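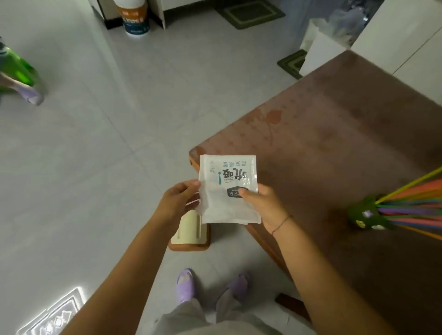 February, bench 2. Film seal leak checks, continued

Carried on with the seal strength work on the Plarkov film. Last month's notes stopped at the jaw alignment, so picking up from there. The jaws are now parallel to within the feeler gauge (0.05 mm, does not enter at either end). Left the pressure regulator where it was.

Blank pouches only, cut from the roll end and sealed on three sides with the old tooling. Fourth side sealed on the Trelex bench sealer. Dwell time 0.8 s throughout. Jaw temperature stepped in fives from 120 °C up to 145 °C. Waited for the display to settle at each step, then a further 4 minutes. The display settles well before the jaw does, as found last time with the surface probe.

120: peels by hand with little effort. Clean separation, no stringing.
125: much the same. Slight whitening along the peel line.
130: peels, but the film stretches first.
135: film tears before the seal opens. Good.
140: as 135. Faint ripple on the jaw side.
145: ripple obvious, edge of the seal thinned. Too hot.

Working point set at 137. That leaves some room either way, less on the low side than I would like.

Dye test

Red dye in water with a drop of washing-up liquid, syringed into the pouch, laid seal down on blotting paper for 9 minutes. Pouches from 130 showed one channel at the left corner, where the new seal crosses the old side seal. Pouches from 135 and 140 clean. The corner is the weak place in every batch so far. Four layers become two over a very short distance and the jaw bridges the step. Options are a softer backing rubber or a longer dwell. Try the rubber first, as the dwell change will slow the line.

Wastia rubber sample is in the second drawer, marked 60 Shore. The one fitted at present is 70. Do not use the thin strip next to it, it has a nick near the middle and will print a line in every seal.

Burst test

Rig counter read 1,338 at start. Inflated between the restraining plates, 20 mm gap. Pouches sealed at 137 failed at about 95 kPa, all of them at the same corner. This agrees with the dye result. Seals away from the corner showed no creep when examined under the lens.

The gauge needle sticks slightly on the way up. Tapping the case frees it. Swap for the Ghauri gauge before the next set, and repeat a few of these pouches on it so the two sets can be compared.

To do

Fit 60 Shore rubber, repeat 130 to 140 in steps of two.
Check jaw temperature at both ends with the probe, not just the centre.
Cut more blanks. Keep the roll direction marked on each one; the unmarked ones from the first batch are no use for peel work.
Order blotting paper.
Wipe down the dye tray. It has stained the bench again near the sink.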